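Can a machine put the living room back together yet?

Home Automation Talk > Robots and gadgets

sharada_rai
2020-04-03
OK I've been reading about robot arms for a week straight and I have to talk to somebody about it! My question is simple. Forget vacuums, we all have one or know someone who does. I mean the job I do every evening: pick stuff up off the floor and the table, decide where it goes, put it there. Toys, bags, the odd spoon, a blanket. How close are we? I work in a shop that makes cabinet hinges and we have two arms on the floor that never miss a part. So I look at those and then I look at my living room and think, come on, surely.

palden_bench
The hinges are the easy case, sorry! Your arms never miss because the parts always show up in the same place facing the same way. Take the tray away and dump the hinges in a heap on a beach towel and see how they do. I run a small Trastton arm at work, loading blanks into a press. If a blank is turned a few degrees the wrong way it faults out and I walk over and nudge it. I love that machine but I would not let it near a sock.

E. Raudsepp
Hi Sharada, fun question. I think you have to split "tidying" into pieces because some are much further along than others.

Seeing what's there: pretty good now, better every year.
Driving around without hitting the dog: good.
Grabbing a thing it has never met: sometimes.
Knowing where the thing lives in your house: well, my husband can't do that one either.

Grabbing is where I get excited. Rigid stuff with flat sides is close to solved if the lighting is decent. Soft stuff is wide open. Squeeze too little and it slides, squeeze too much and it bulges out of the grip.

Sibusiso Mabaso
I'd push back on "close to solved". We tried a picking cell for mixed orders at my last job, ran it for 18 days, and it was rigid boxes, as friendly as it gets. Clear plastic killed it. Anything in a clear bag, the depth camera saw the shelf behind it, or a sparkly mess. A person went around after it the whole time. I'm as keen on this as anyone here but there's a big gap between a nice clip and a shift.

E. Raudsepp
Fair, and I take back "close to solved" for anything in shiny wrap. What was the success rate on plain cardboard though? Because I bet it was great.

Sibusiso Mabaso
It was great, yes. I was mad at it anyway.

sharada_rai
Ha! This is exactly what I wanted. Clear bags, I would never have thought of that. They're everywhere at my place. Follow-up: why do so many of them have just two fingers? Doesn't a hand want more?

Ashwin Salian
Two gets you further than you'd guess. Try it tonight: tape your last three fingers down and clean up using thumb and pointer only. I did a whole evening like that (my kids thought it was the best thing ever) and I got through nearly everything. Slow, and the big blanket was a pain, but laundry, cups, blocks, crayons, all fine. What I couldn't do was fold anything nicely or open a jar.

So my feeling is the fingers are good enough and the thing doing the thinking isn't. If you watch your own thumb and finger you make a hundred tiny corrections on the way in, and you don't know you're doing it.

palden_bench
Disagree on the fingers. Yours have skin. They feel slip before you see it. Most grippers on the market feel nothing at all, they close until the motor says stop. Give me a good soft pad with some sense of touch before you give me a bigger computer.

Ashwin Salian
Pads, sure. I'd put money on pads. But people run those reacher sticks from the drugstore by eye alone, with rubber tips and zero feeling, and they do amazing things with them. My neighbor gets single peanuts off her carpet. So with a good enough brain you could get away with a dumb hand, at least for tidying up. Dishes I'll give you.

R. Alva
Jumping in from the shop side. I priced up a little arm plus gripper for deburring last October and the arm was the smaller part of the bill. Fixtures, guarding, someone's time to set it up. A replacement pair of rubber pads alone was quoted to me at 688, and I laughed out loud on the phone. For a home you don't get fixtures, so all of that money has to go into software. I think that's why we have floor vacuums and not much else. A floor is already a fixture!

sharada_rai
A floor is already a fixture, I'm stealing that. So who's brave enough to guess a year? For "clears the table and the rug into boxes, most of the time, while I'm in the shower".

Sibusiso Mabaso
Roughly 7 years for a demo in a real house that isn't staged. Longer before I'd buy it. And it will hide from the blankets.

palden_bench
Double that. I'd be thrilled to be wrong.

E. Raudsepp
I'm going with five, and I'll come back and brag. People are getting more and more examples of ordinary handling to learn from, in ordinary rooms full of ordinary clutter, and that was always the missing part to me. The lab tables with three colored cubes on them taught us what they could.

R. Alva
Put me down with palden. What would you all test it on first? I'd say a spoon, lying flat on a cloth. Nothing to get under.

E. Raudsepp
Spoon is mean! I like it.

Ashwin Salian
Mine would be crocheted toys. They're squishy, they're round, there are leaves and bits sticking out, and no two come out the same. If a pair of padded fingertips can pinch a little orange fruit and hold it there, then you have the first half of the job, and the second half is getting it into the right box on a table that already has a plastic bag and a fluffy mat on it. That's the test I'd run before any spoon, and I'd run it with the TV, the plants and everybody's junk right where they are, because that's the room it has to work in.
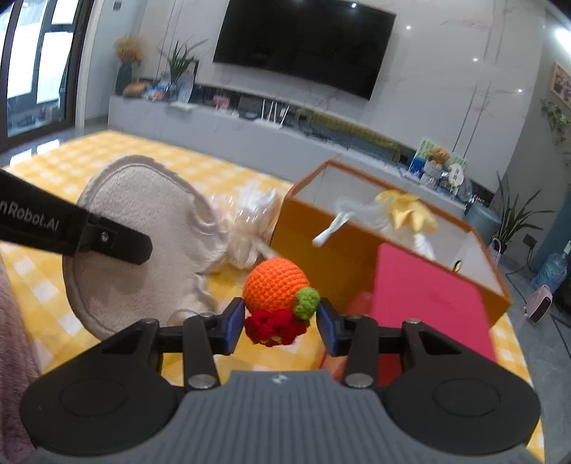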